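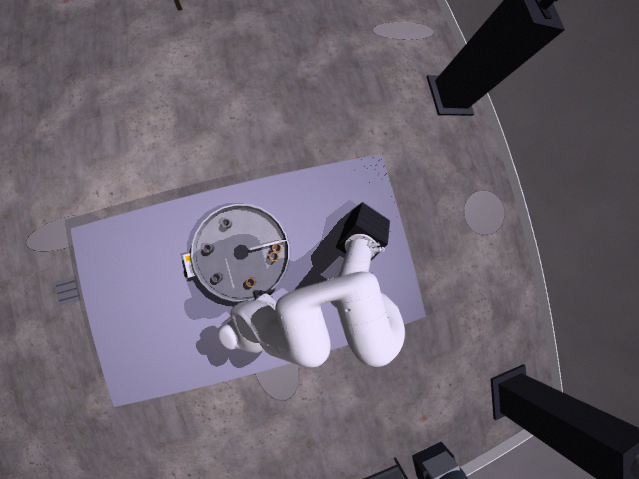 Kathleen Conneely
Course tutor, Robotics and Automation, Nukomton College

Chapter 9
What the Simulator Lets You Get Away With

Every September a new group joins the robot club, and every September somebody has a working program before the second meeting. It works in the simulator. The arm goes where it was told, the rings go over the pegs, and the student would like to know when the competition is. I used to enjoy this moment more than I do now.

This chapter follows one student project, the ring task set for the Dustitz Cup. The rules fit on half a page. A tray holds three pegs and three rings, and a rod reaches out from the middle of the tray nearly to its rim. The arm must put one ring on each peg without touching the rod. Teams build and test in a simulated cell, then bring the same program to a real arm on the day.

It is a good task for beginners. The parts are few, the aim is plain, and a failure is easy to see. It is also a task that flatters the simulator, and I would like you to be suspicious of it from the first page.

9.1 The trouble with a clean run

Look at the table and ask how the program knows where it is. In most first attempts it knows because the student typed it in. The table sits at a slight angle to nothing in particular, the tray sits on the table, and all the positions can be read straight out of the model. No measuring has been done. The student has copied a number from one window into another and called the result a robot that finds its rings.

Nhàn Dương was in the club when we first entered, and her logbook is worth more than most of the books on our shelf. Her first entry on the ring task says "50 runs, 50 good". Her next entry, made after she had moved the tray by the width of a finger and left the program alone, says "0". She had the sense to write both down. Plenty of students write down the first and go home.

There is a lesson in that about what a run is. If nothing changes between one run and the next, fifty runs are one run, repeated. You have learned that the computer is consistent, and you could have guessed that.

9.2 Things the model leaves out

A simulated ring has the shape it was given and keeps it. Real rings come out of a box, and the box has been dropped. Two of them may lie so close together that a gripper going for one will nudge the other -- and how they move after the nudge depends on friction, the least believable figure in any simulator I have used. Ours came with a value already filled in. I have asked where it came from and had no useful answer.

The club uses a package called Skindik, and I have no great quarrel with it. It draws good shadows. I mention the shadows since parents and heads of department are very taken with them at open evenings, and a picture that looks right is easily mistaken for sums that are right. The two are worked out separately. You can have handsome lighting over hopeless contact forces, and the other way about.

9.3 What you will do in this chapter

You will write a program for the ring task and then try to break it. Please do the second part with as much care as the first. We begin with fixed positions, move the tray, and watch the program fail. Then we add a way of finding the tray, and after that a way of telling when a grip has missed. The last section deals with the Zürcher test, a plain method our club uses for deciding when a program is ready to leave the simulator. It is strict. Most programs fail it the first time, mine included.

Before you start, set up a logbook. Paper is fine. For each run, note what you changed, what you expected and what you got, in that order, and fill in the first two before you press the button. Students find this tiresome and some of them cheat by filling in the whole row afterwards. I can usually tell, as their expectations are always met.

Keep the failed runs. You will need them for Exercise 2, and you can't get them back once the program has been mended.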